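Come and tell a robot how you'd do it - people wanted for kitchen, laundry and shop sessions

Hi, I'm Barry Mellor and I run the chores study at Drukilport. I'm looking for people who bake, sell, fold, stack, pack or tidy, either for a living or because somebody at home has to. You don't need to know one thing about robots. If you've ever stood behind a bakery counter on a busy morning I want you even more!

What we're trying to find out is pretty plain. Can a machine do the ordinary jobs yet? I mean putting rolls in a basket, pairing socks, refilling a shelf, wiping down a counter. I get asked this at every family dinner and my answer is always "sort of, depends on the sock," which satisfies no one. We have plenty of engineers here who can tell me how far a finger moved. What we're short on is people who can look at a job and say whether they'd pay for it, put up with it, or send it home.

So here's what you'd be doing. You come in for a session of 2 hours. First you do a handful of chores yourself, at your own speed, while talking out loud about what you're doing (this feels silly for five minutes and then you forget). Then you watch our setup try the same chores, and you score each try on our Clatusen sheet, one page, boxes and a big space for grumbling. Then we sit down with coffee and you tell me everything the sheet didn't ask.

We need almost 200 people altogether, and we'd like you to come for 3 sessions spread over June. If you can only manage one, write anyway and say so. You get paid after each visit, in cash or by bank transfer, and we cover your bus fare or parking.

You'd be a good fit if you:
are 18 or over
can stand for half an hour at a time (we have stools, just tell me)
have done housework, shop work, baking or catering for at least a year
don't mind saying a thing is bad when it's bad

Please don't apply if you work for a company that makes robots, or if you took part in the Plirum trial last winter. Sorry! I know some of you are dying to come back, but we need fresh eyes.

A word about where things stand, so your hopes are in the right place. Boxes are easy. Cans are easy. Towels are so-so. Bread is the one I lose sleep over - no two rolls are shaped alike, a soft one gets squashed if you grip it like a can, and a customer will notice a thumbprint in a bun from across the store. Most of the June sessions are going to be bread and bakery packing, with laundry for those who'd prefer it. 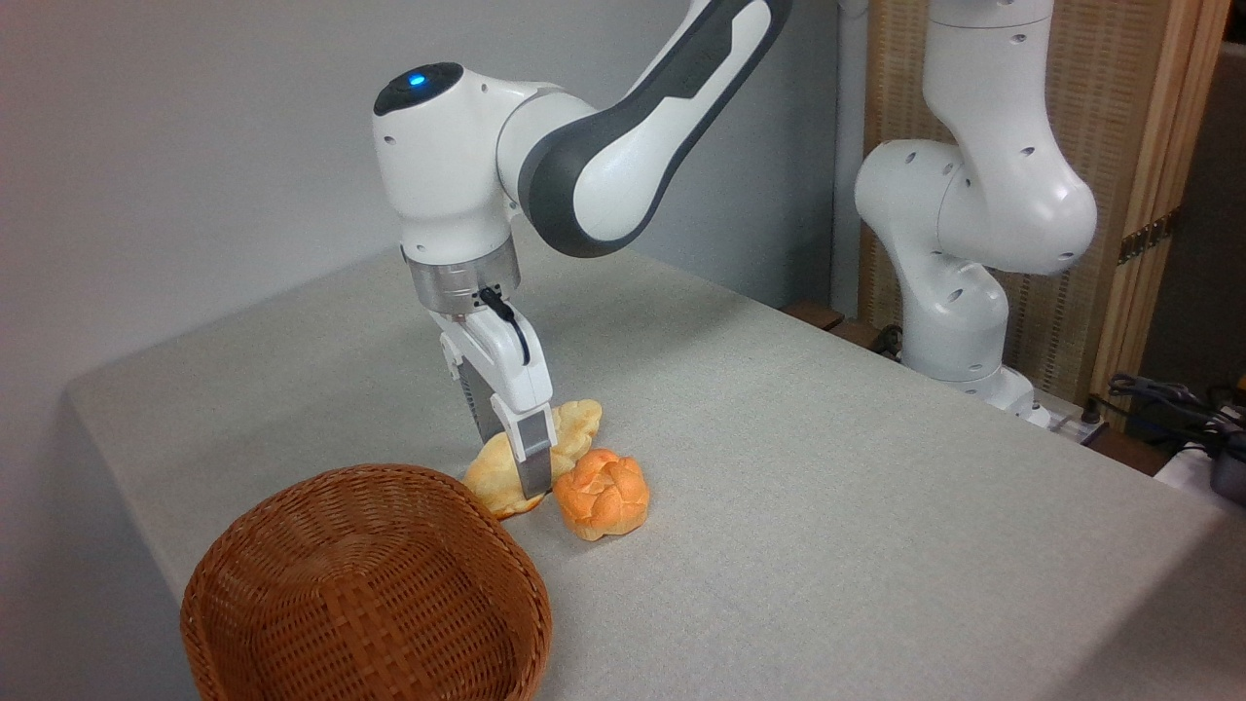 Panagiotis Ivanov: I did the first round and I'd tell anyone thinking of it to go. I worked a bakery counter for years and figured I'd be bored. Instead I argued with Barry for most of the coffee break. My view is still that packing bread is half looking and half hurrying, and a machine that takes its time over each roll is no use to me at opening. For overnight packing, with no line at the door, I could maybe see it. Bring a sweater, the room is chilly.

He's right about the sweater. He's right about opening time too, and that remark is why the sheet now has a box for speed.

Sessions are at the Dervishi building, second floor, and the elevator works. Afternoon groups finish at 1615 sharp so parents can make the school run, and there's an evening group if enough of you ask for it.

To sign up, send me a short note through the contact form with your name, what chores you know best, and which part of June suits you. Mention any flour, nut or detergent allergies. I answer everybody myself, usually the same evening.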